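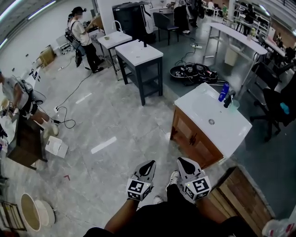 *Geum pair in hand, basin side of the room. Indicator lit on the right cube.*

10 February 2022 – Clonness, shared floor

**Geum hand units: cube mounts, sync, cable routing**

Work on the second pair of hand units. Goals for the session were to get the new cube mount through a full set of basin tasks, find out why the left unit drops its marker pose when the wrist turns in, and decide on a cable length before ordering more from Prirnedero. First two done in part. Cable decided.

**Mount**

The old mount held the cube on a single post behind the body. It was stiff enough along the forearm but twisted when the jaw closed on anything heavy, and the twist showed up in the log as tool motion. The new mount puts the cube at the base of the unit on a flat plate with two screws and a locating pin. Screws go in from the hand side.

Bench test before going out on the floor: 1,000 open and close cycles on the jaw, no load, cube pose logged the whole time against a fixed reference. No drift I could separate from the noise. Repeated for 300 cycles with a bottle in the jaw. A small step shows up early in that run and stays constant afterward. I take it as the pin seating. Seat the pin under load before calibrating, then calibrate. Added to the build sheet.

Torque on the plate screws matters more than I expected. Too loose and the plate walks. Too tight and the shell bows, which tips the cube. Fingertip tight plus a quarter turn is repeatable between the two units. Medium thread lock on both. Do not use the strong grade, we will be taking these apart again.

**Marker faces**

Reprinted all faces on matte stock. The gloss ones blew out under the fluorescent tubes, mostly when the hand was over the basin and the top face was square to the lights. Matte faces hold detection through the same moves. Contrast is slightly worse in the dim corner of the room but still well inside what Polard will accept.

Edges of the sheet adhesive lift if the cube is handled by the corners. Handle by the plate. If a corner lifts, replace the face, do not press it back down – it goes on with a curve and the solver reports a good pose that is wrong.

**Left unit, dropped pose**

Symptom: Polard loses the left cube when the wrist rolls inward past a certain point, and reacquires late. Right unit does the same roll and keeps tracking.

Checked in this order:

- Swapped the cubes between units. Fault stays with the left unit, so the faces are fine.
- Swapped the config entries. Fault stays.
- Compared mount plates on the bench. The left plate was cut from the earlier drawing. Its pin hole is off by enough to turn the cube toward the forearm.

With the cube turned that way, the thumb and the edge of the sleeve cover more of the one face that should carry the roll. Recut the plate from the current drawing and refitted. Much better, but not gone. There is still a short dropout with a long sleeve pulled down over the wrist. Sleeves up for now. A taller plate would fix it, at the cost of a longer lever on the mount, and I would like to see a few more sessions before making that trade.

Old drawing moved to the archive folder. It should have been moved when the pin hole was changed.

**Sync**

Log shows a fixed offset between jaw position and cube pose. First estimate was 300 ms, which seemed absurd, and was: the jaw log was being stamped at write time. Moved the stamp to read time. What remains is small and constant, and goes into the config as a single number per unit.

Method, so it can be repeated: rest the jaw against the rim of the basin, close it sharply, and tap the unit down on the rim at the same moment. The tap shows in the pose, the close shows in the jaw log. Take 15 taps, drop the first and last, use the median. Lay a cloth on the rim. The jaw tip marks things.

**Indicator**

The indicator LED means the unit is powered and the recorder has a clock from it. It does not mean a recording is running. I lost a take over this. Proposed change in firmware: steady for clock, slow blink for recording. Simple change, not made yet.

**Cables and floor**

The cable question was length. Short leads pull on the unit when reaching across a table. Long leads end up on the floor, and the spare harness is now a knot of leads, cubes and loops that takes longer to sort out than the calibration does. Settled on 700 mm from unit to harness, with the slack taken up by a sprung clip at the elbow. That reaches full arm extension for everyone who tried it. Order from Prirnedero with the right-angle plug on the harness end only.

For the spares:

- One hook per set. Coil, tie, hang.
- Cubes come off before the leads are coiled. A lead drawn tight across a face scuffs it.
- Leads between the power strip and the harness stay out of the walkway between the tables.

White tape on the floor is the standing reference for start positions. Leave it. The floor is patterned enough that a start position picked by eye wanders from one take to the next.

**Basin tasks**

Ran the set at the vanity and then at the tables with the faucets. Bottle pick and place is fine with the curved jaw, including from close beside the faucet. The clear cup is the weak one. The jaw holds it well enough, but the grip closes past the point where the cup starts to deform, and there is no feel for that through the trigger. Tried a softer return spring, which helps the feel and makes the jaw slow to open. Went back to the original spring. Next thing to try is a thin silicone pad at the tip and a stop on the linkage.

Small cabinet handles work if approached from the side. Straight on, the body of the unit reaches the door before the jaw gets around the handle. That is geometry and will not change in this version.

Fatigue: the new mount puts the weight nearer the hand and it is noticeably easier to hold level. The trigger finger still goes first.

**Open**

- Recut plates for the remaining units from the current drawing, check each pin hole against the gauge before fitting.
- LED behavior in firmware.
- Tip pad and linkage stop, test on the cup.
- Taller plate for the left unit, only if the sleeve dropout comes back with sleeves up.
- Prirnedero order: leads, elbow clips, matte stock.
- Polard config: jaw offset is now per unit. Old config files will load without complaint and apply the left value to both. Delete them.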